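Notes on the Grasp Planner, Wed 9 July

The second revision of the grasp planner was merged into the main branch this morning, and I wish to set down the reasoning behind it while it remains fresh. Readers who follow this blog for the calibration articles may find the present entry rather narrow. It concerns the selection of contact points on slender objects and the part of our software, known internally as Tandance, that carries out that selection.

The earlier version treated every object as a box. The perception module, Getport, supplied a cluster of points, the planner fitted a box around them, and the hand closed across the shortest side. For cartons and cans this was adequate. It performed poorly whenever one object stood inside another. A tube in a cup was reported as a single tall shape, and the planner would propose a grasp on the cup, or on a point in the air between the two.

Amr Salem proposed that the two tasks be separated. Getport now produces a mask for each object before any shape is fitted, and it passes on a list of which masks touch. Tandance reads that list first. Where a slender object leans against the inside of a container, the planner considers only the length that projects above the rim, and the container itself is entered as an obstacle with a margin of 4 millimetres. I had argued for a wider margin. At 10 millimetres, however, the planner rejected almost every approach from the side, and I withdrew the objection.
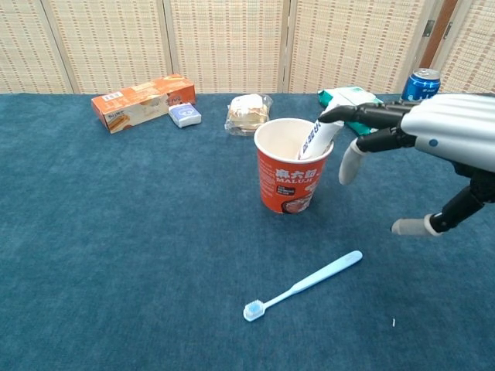 The choice of fingers has also changed. Previously all of them were given targets at the same moment, and the thumb was often sent to a position which the wrist could not support. The planner now places one fingertip, solves for the thumb opposite, and assigns the remaining fingers only if there is surface left for them. If no thumb position can be found, the whole candidate is discarded and the reason is written to the log. The log format is the one we adopted for Flamen, so the existing viewer opens the files without alteration.

We replayed 27 stored layouts through both versions. The new planner returned a usable candidate in all but two. Both failures involved clear wrapping, where the depth values were so broken that Getport divided one object into several masks. That is a fault of perception and I have recorded it as such. I should add that a usable candidate in replay is a modest standard, and says little about friction or about what an object does once it begins to move.

Planning time has risen. A full search now takes nearly 2 seconds on the older workstation, most of it spent checking the fingers against the rims of containers. Ghoneim, our collision library, repeats a good deal of that work between one candidate and the next, and storing the results should recover much of the loss. Amr has a branch in which this is partly done.

The remaining items are the handling of split masks, a proper test for the thumb solver, and the documentation, which still describes the box method throughout. I intend to attend to the documentation first. The stored results are due in August, and I shall publish the timing tables once they have been merged.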